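Joscombe Releases Results of Household and Shop-Floor Chore Trial

Packing, sorting and putting away still faster by hand, study finds

MADUVVILLE - Joscombe today released the results of its Kusside trial, a study of whether machines are ready to take on ordinary chores in homes and small shops. Over the course of the trial, 1,270 attempts were recorded across 54 everyday tasks, from folding tea towels to filling a shelf with groceries.

The results are mixed. Rigid items with a regular shape, such as tins, mugs and boxed goods, were handled dependably by the systems tested. Soft, shiny or loosely filled items were not. Of all the goods in the trial, plastic food packets produced the most failed attempts, and Joscombe has made them the main subject of its next stage of work.

Snack packets are a staple of the corner shops and grocers that took part in planning the study. They slide, they change shape when squeezed, and their glossy film throws back light in ways that make an edge hard to find. A shop worker picks one up without looking. For the machines in the trial, the same job took about 5 times as long, and a second try was often needed.
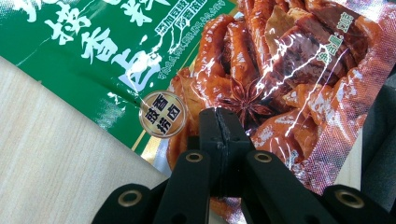

What was tested

Tasks were grouped under 3 headings: tidying, packing and restocking. Each was carried out first by a person and then by a machine, using the same goods on the same work surface. Attempts were marked as complete only when the item reached its intended place undamaged and the right way up.

Tidying tasks gave the best results. Packing a shopping bag gave the poorest, as the order in which goods go into the bag matters as much as the grip on each one. Restocking fell between the two, with good results for tins and weak results for anything sold in film or foil.

Joscombe also looked at printed labels. Packets with large brand lettering and colour photographs of food were sometimes misjudged, with the system treating part of the printed picture as a separate object. The organisation considers this a problem of software and expects it to be easier to correct than problems of grip.

What it means for households and shops

On the strength of these findings, Joscombe does not recommend that small retailers plan their staffing on the basis of machine help with packing or restocking at this time. Limited use for tidying rigid goods may be practical where floor space allows - and where a staff member remains close by.

Next stage

Work on flexible packaging will begin in July at the Pant workshop. It will cover a wider range of packet sizes and fillings, along with different types of lighting. Grocers and householders in the Maduvville area who wish to suggest tasks may do so at the Joscombe front desk, which is open to visitors on Wednesday afternoons.

A summary of the Kusside results is available from Joscombe on request.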